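Cable first, calibration second

The setup sheet for our two-arm cell has 17 lines, and the cable gets the last of them. It says the wrist cable should be "tidy". I want to argue that it should be the first line, and that it should say something a person can check.

The usual order at Flirura is the one most shops follow. Bolt the arms to the rail, set the joint zeros, set the gripper force, calibrate the wrist cameras, then tie down the cable. The trouble is in the last step. A tie pulled tight near the wrist puts a side load on the joint, and the zero that was correct an hour earlier is now correct only in the pose where it was taken. Serpil Yazıcı logged this in March. The error was small with the wrist straight and grew as it rolled, until the fingers closed to one side of the object.

My proposal is plain. Fit the cable, leave a free loop at the wrist, run the joint through its full travel by hand with the power off, and only then touch the zeros. The loop should be long enough that it never goes straight and short enough that it can't drop between the fingers. A thin upright object such as a hardback is a good check, as a finger that lands off centre will push it over before it grips.

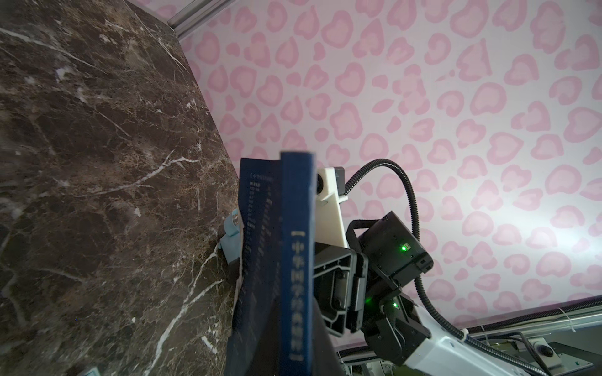

Noemi Villanueva disagrees: a free loop is a snag waiting to happen, and she would sooner have the cable clipped to every link and accept setting the zeros again once a month. She has a point about snags. In 3207 logged cycles we had six stops for a caught cable, and all of them were on arms with a long loop. But a snag stops the arm and writes a fault code. A shifted zero writes nothing, and the cell goes on producing bad grips until somebody looks at the figures. Given the choice, I will take the fault that reports itself.

Her method also assumes that the monthly check gets done. Ours was missed twice, both times when the cell was busy, and a busy cell is the one that needs it.

Two arms make the matter worse. With one arm, the loop only has to clear its own links. With two working close together on something soft and wide, a bag for instance, each loop has to clear the other wrist as well.

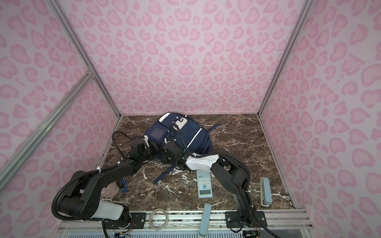 So the length must be set with both arms at their closest working pose -- setting each one alone at its rest position tells you very little. Bring the grippers together over the middle of the surface, roll each wrist to its limit, and look for contact. If the cables touch, shorten the loop on one arm only and repeat. Shortening both at once hides which one was at fault.

The ties need a rule too. I would allow them on the links and ban them across a moving joint. Cut the tails flush, and replace any tie that has bitten into the sleeve. Allow about four minutes per arm for all this.

I have sent Zerrin Karaca a revised sheet with the cable at line one. Noemi's clips are in as an option for single-arm cells, where I have no strong objection to them.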